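Print this thread | E-mail this thread

Bench rules for two-arm kitchen tasks: what do you enforce?

reretti_fan wrote:
We finally wrote ours down and I'm so happy with how it's going that I want to compare notes! Six rules on one page, taped next to the Fernandes bench. The three that get argued over most:

1. The table holds the task items and nothing else. No mugs, no hex keys, no "just for a second."

2. One arm works over the rack at a time. The other one waits low, fingers clear of the rim. In the shot below the far arm has the square mat up over the dish rack, and the trays are stacked on the left, well away from it.
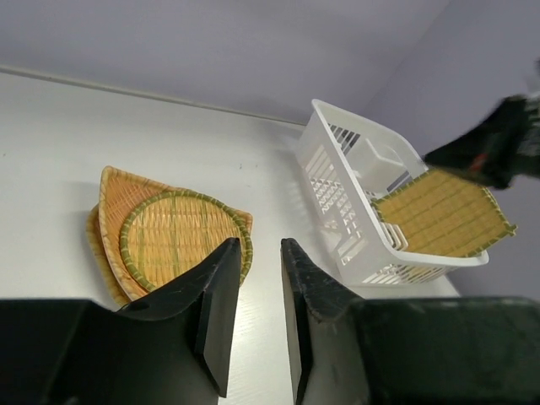 3. Inspect finger plates before each session. Scratches are fine, a bent edge is a stop.

We run 25 episodes, then take a break and check everything again.

jundonier_bench wrote:
Love this, and I'm stealing number 1. I don't agree with number 2, though. If one arm always has to wait, you never get real two-handed handovers, and that's half the fun of having two arms. We let both go in at reduced speed with a second person on the stop button.

reretti_fan wrote:
Fair, but we're often short a second person in the evenings. With two people on shift I'd be open to it.

slatsandsieves wrote:
Has anyone written a rule for woven stuff? Bamboo edges catch on rack bars if you come in flat. Ours says tilt the mat first, lower it slowly, open the fingers only when it has stopped moving. We did some 600 placements that way in June and I'd never go back (the braided borders lasted so much longer, too).

jundonier_bench wrote:
Ooh, good one. Do you write down the tilt angle?

slatsandsieves wrote:
No, we tried. New operators stared at the number and forgot to look at the mat.

seramia_ops wrote:
I'd keep the angle in, sorry. "Tilt it a bit" isn't a rule, and two operators will read it two ways. Put a range in the sheet and let people practice until they stop thinking about it.

reretti_fan wrote:
OK, adding a tilt line tonight, with a range in brackets so you can both be mad at me. Will post the new sheet when it's printed!

Related threads
Where do you mount the stop button?
Seramia checklist, plain text version
Finger plate wear: when do you swap?
White tabletops and glare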